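NOTA DE PRENSA

Cira abre en Jandholm su segunda ludoteca de préstamo, con 2.251 juguetes y taller de arreglos a la vista

Jandholm, marzo

Hola a todos los que me leéis desde una redacción, y también a los que habéis llegado a esta nota porque os la ha reenviado una cuñada. Soy Costel Stojanović, fundé Cira hace ya unos cuantos años en el trastero de mi piso y hoy me toca anunciar algo que llevaba muchísimo tiempo con ganas de anunciar: ¡abrimos en Jandholm! Tenemos local, tenemos estanterías y tenemos una puerta que por fin cierra bien, después de tres visitas del cerrajero.

El nuevo espacio ocupa los bajos de la antigua imprenta Mladenović, en la calle que baja al puerto. Si habéis vivido aquí la conoceréis, porque media ciudad encargó allí sus invitaciones de boda. Hemos conservado el mostrador original y el rótulo de la fachada, que se queda donde está. La familia nos lo pidió y a mí me pareció estupendo. Así que buscad el cartel de imprenta, entrad por debajo y encontraréis juguetes.

Qué es Cira, para quien no nos conozca

Cira presta juguetes igual que una biblioteca presta libros. Te haces el carné, eliges lo que quieras llevarte, lo disfrutas en casa tres semanas y lo devuelves. Si a tu hija le da por dormir abrazada a la grúa y no hay manera de separarlas, renuevas otras tres semanas y ya veremos. Prestamos construcciones, puzles, juegos de mesa, vehículos, muñecos, cocinitas, instrumentos y una colección de marionetas que compramos en un mercadillo y que ha salido más viajera que todos nosotros juntos.

La primera ludoteca, la de siempre, sigue funcionando en el barrio de la estación y no cambia nada: mismo horario, mismo teléfono, misma máquina de café con carácter. El carné es el mismo para las dos y puedes recoger en una y devolver en la otra. Esto último nos ha costado lo nuestro, os lo aseguro, y ha habido noches de hoja de cálculo que prefiero no recordar.

El fondo de la nueva sede

Abrimos con 2.251 juguetes. Una parte viene de donaciones, otra la hemos comprado nueva y otra ha salido de los armarios de la primera sede, donde ya no cabía ni un dado. Todo está ordenado por manera de jugar, y las edades aparecen en la ficha como una orientación para quien la necesite. Me gusta mucho este sistema porque he visto a chavales de doce años pasarse la tarde entera con unos bloques que, según la caja, eran para criaturas de tres, y también a una abuela llevarse un garaje de dos plantas sin niño de por medio (lo devolvió impecable, y pidió otro).

Las secciones son estas: apilar y encajar, rodar y empujar, hacer como si, pensar un rato, hacer ruido y jugar en mesa. La de hacer ruido está al fondo, con puerta. El resto es un espacio abierto con alfombras, mesas bajas y unas cuantas sillas de adulto en las que un adulto puede sentarse de verdad sin que las rodillas le lleguen a las orejas.

Cada juguete tiene su ficha en Didel, el catálogo que hemos montado para las dos sedes. Se puede consultar desde el móvil o desde el ordenador del mostrador. En la ficha aparecen las piezas que trae, el estado, el tamaño de la caja y un apartado que se llama «lo que dicen en casa», donde las familias escriben lo que les parece. Hay comentarios larguísimos, hay algunos que solo dicen «otra vez» y hay un niño que puntúa todos los puzles según si le gusta o no el perro de la tapa.

Un taller donde se ve todo

Mi parte favorita del local es el taller de arreglos. En la primera sede lo teníamos escondido en el almacén, y era una pena, porque la gente preguntaba constantemente cómo le habíamos vuelto a pegar la rueda al camión. En Jandholm lo hemos puesto junto a la entrada, detrás de un cristal y con una repisa para apoyarse a mirar. Los más pequeños tienen un escalón.

Lo lleva Elsa Söderlund, que antes restauraba marcos y que ahora se dedica a ejes, bisagras, ojos de muñeco y tapas de caja. Le pedí unas palabras para esta nota y me contestó desde la mesa de trabajo, sin soltar el pincel:

«Costel quería que dijera algo emocionante y yo lo que quiero decir es que, por favor, no tiréis las piezas sueltas. Traedlas aunque no sepáis de qué son. Tengo un mueble de cajones para eso y cada semana aparece dentro justo lo que nos faltaba. Y si se os rompe algo, contadlo al devolverlo, que no reñimos a nadie. Un juguete que se ha usado mucho acaba pasando por mi mesa y a mí me parece lo normal.»

En lo que va de puesta a punto ya han pasado por esa mesa 43 juguetes, y eso antes de abrir. Elsa también dará una sesión de arreglos al mes para quien quiera traer los suyos de casa. Hay que apuntarse, porque la mesa es la que es, y se puede venir con niños siempre que alguien esté pendiente de ellos. Las herramientas las ponemos nosotros. Para empezar, la primera sesión será de ruedas y ejes, y la segunda de cajas de cartón: esquinas, tapas, refuerzos y cómo forrar una tapa sin que quede una burbuja en medio. Yo a esa me apunto seguro, porque las burbujas son lo mío.

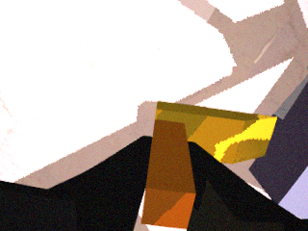
Un bloque en amarillos, ocres, marrones y naranja.
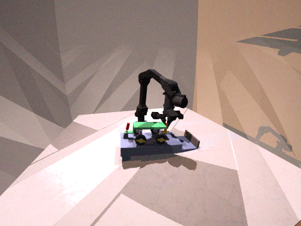 Carnés, préstamos y esas cosas prácticas

El carné familiar vale para todos los que vivís en la misma casa, y también para los abuelos, aunque vivan en otra. Podéis llevaros hasta cuatro juguetes a la vez, contando los grandes como dos. Tenemos una balda entera de grandes y os recomiendo mirar las medidas en Didel antes de venir en autobús. Lo digo por experiencia: una vez crucé la ciudad con un castillo en brazos y aún me saludan por la calle.

No cobramos por retraso. Si pasan las tres semanas y se os olvida, os mandamos un mensaje, y si pasan otras dos, otro un poco menos simpático. Cuando se pierde una pieza, lo apuntamos en la ficha y seguimos prestando el juguete mientras se pueda jugar con él. Si lo que se pierde es el juguete entero, hablamos y buscamos un arreglo que os venga bien.

Para sacar el carné necesitáis un documento con vuestra dirección y diez minutos. Las guarderías, las escuelas y las asociaciones tienen un carné propio, con más préstamos y plazos más largos, y hay que pedirlo escribiendo antes al correo de la ludoteca. Las residencias de mayores también pueden solicitarlo, y ojalá lo hagan más, porque el dominó de fichas grandes lleva demasiado tiempo quieto.

A día de hoy hay 486 familias con carné en la sede de la estación. Las de siempre no tenéis que hacer ningún trámite; venid con vuestra tarjeta y os la leemos en el mostrador nuevo. Si la tarjeta está mordida, cosa frecuente, os damos otra.

La tarde de apertura

Abrimos en marzo y lo celebramos con una tarde de puertas abiertas, de cuatro a ocho. Entrada libre y sin inscripción, merienda de la panadería de al lado y todas las cajas a mano para que probéis lo que os apetezca. A las cinco habrá marionetas en la sección de hacer como si. A las seis y media, una partida gigante de memoria en el suelo, con casi 40 parejas de cartas dibujadas por la gente de la primera sede. Algunas son facilísimas y otras se parecen tanto entre sí que hubo discusiones durante los ensayos – discusiones entre adultos, quiero decir.

Durante esa tarde no habrá préstamos, porque queremos estar para saludar y enseñar el local sin una cola delante. Eso sí, podréis dejar reservado lo que os guste y recogerlo a partir de la mañana siguiente.

Las donaciones también empiezan ese día. Aceptamos juguetes limpios y con ganas de seguir rodando, aunque les falte algo. No podemos quedarnos con peluches ni con nada que lleve líquidos dentro. Tampoco con bicicletas, lo siento mucho, que ya tenemos tres en el pasillo y ninguna es nuestra.

Horario y cómo llegar

La ludoteca abrirá por las tardes, de cuatro a siete y media, y además tres mañanas por semana, de diez a una, pensadas sobre todo para familias con bebés. El calendario de mañanas está colgado en la puerta y en Didel. El local está a pie de calle, tiene el baño adaptado y cambiador, y los carritos caben sin hacer maniobras. Hay parada de autobús en la misma acera. El aparcamiento del puerto queda a unos minutos andando, cuesta arriba a la vuelta, por si pensáis llevaros el tren de madera completo.

Para prensa

Me encantaría que vinierais a ver el local antes de la apertura, cuando todavía se oye el eco. Recibo visitas por las mañanas a partir de las diez y media y os dedico el rato que haga falta, con café incluido. Elsa ha dicho que sí a las entrevistas siempre que se hagan en el taller y que nadie le mueva los botes de cola.

Si queréis hablar con familias usuarias, avisadme con un par de días y pregunto quién se anima. Para grabar o fotografiar durante la tarde de puertas abiertas, pasad primero por el mostrador y os damos una pegatina identificativa. Pedid siempre permiso a las familias antes de sacar a los niños, por favor.

Contacto: Costel Stojanović, Cira, antigua imprenta Mladenović, Jandholm. Contesto yo mismo el correo y el teléfono, casi siempre antes de comer. Si salta el contestador, dejad el nombre del medio y la hora a la que os va bien que os llame.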